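Backstage and Fitting Area Inspection: Checklist with Comments
By the Facilities Office, Korkthorpe Fashion Hall
Thu 7 October

This checklist applies to all shows, print campaign shoots and sample fittings held at Korkthorpe. It is to be completed by the production's designated safety lead before models, dressers or press are admitted. Items marked "Not met" must be corrected and inspected again before the doors open. Comments below were entered during the inspection carried out ahead of the Hamach knitwear presentation.

1. Exits and aisles

1.1 Both backstage exits unlocked and clear of rolling racks. Met.
1.2 Aisle between the dressing stations and the runway entrance is kept at full width. Not met at first inspection. Two racks of outerwear had been parked on the tape line. Moved to the Uder Room and inspected again. Met.
1.3 Exit signs visible with the house lights down. Met.
1.4 Occupancy for the main hall does not exceed 767, including crew. Met. The seating plan was supplied by the production office.

2. Garment racks and storage

2.1 Rack wheels locked when stationary. Met, with comment: rack 13 has one lock that does not hold. The rack has been tagged and is not to be loaded until repaired.
2.2 No garments hung from sprinkler pipes, lighting bars or door frames. Met.
2.3 Garment bags and tissue paper stored away from lamps. Not met at first inspection. A box of tissue was found beside the lit mirror at the end station. Removed.
2.4 Heavy or beaded pieces stored at waist height. Met.

3. Steamers, irons and electrical

3.1 Steamers placed on the heatproof mats provided. Met.
3.2 One steamer per outlet. Extension cords may not be joined together. Met, with comment: the Bošković team arrived with its own power strip, which carried no inspection label. A house strip was issued in its place.
3.3 Cords covered or taped where they cross a walking route. Met.
3.4 Irons switched off and unplugged when the station is unattended. To be checked again at the close of fittings.
3.5 Hair tools returned to metal holders between uses. Met.

4. Runway and steps

4.1 Runway surface secured at all seams. Met.
4.2 Steps to the runway marked with white edge tape on every tread. Not met at first inspection. Tape on the lowest tread had lifted. Replaced. Met.
4.3 Handrail firm on both sides. Met.
4.4 Shoes fitted with grip pads where the sole is smooth. The stylist has confirmed that 35 pairs have been treated. Spare pads are held at the shoe table.
4.5 At least one rehearsal walk completed in show shoes. Scheduled.

5. Floors and cleaning

5.1 Fitting area floors swept before models are asked to remove their shoes. Met.
5.2 Pins and needles kept in closed containers or on wrist cushions. Met, with comment: dressers are reminded that pins may not be held in the mouth.
5.3 Magnetic sweep completed at each dressing station after alterations. Met.
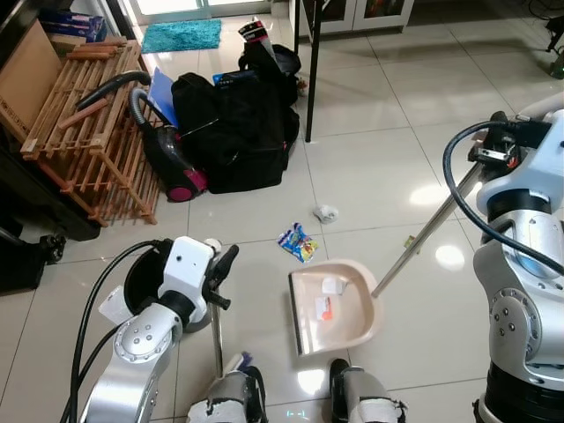
5.4 Loose sequins, beads and thread collected between fittings and placed in the lidded bins. Met. The bins are emptied by house staff at the end of each session.
5.5 Spills of makeup, hair oil or setting spray reported to the floor desk and cleaned at once. Met.

6. First aid

6.1 Kit stocked and within reach of the dressing area. Met, with comment: blister dressings are low and have been reordered.
6.2 Allergy notes for adhesives and cosmetics held by the makeup lead. Met.

Result: approved for use, subject to items 3.4 and 4.5. Rack 13 remains out of service. The next full review of this checklist will take place in December.

Comments

runwayhem: Does 2.1 cover racks we bring in ourselves, or only the house ones?

Facilities Office: Item 2.1 applies to every rack on the premises, including those supplied by the production.

stitch_and_press: Please could the heatproof mats be larger? Ours barely fit under a floor steamer.

dresser_west: Glad to see the wrist cushion rule in writing.

Related
Booking the Uder Room for Fittings
Load-In Rules for Visiting Designers
Seating Plans and Press Risers at Korkthorpe
Care of Borrowed Samples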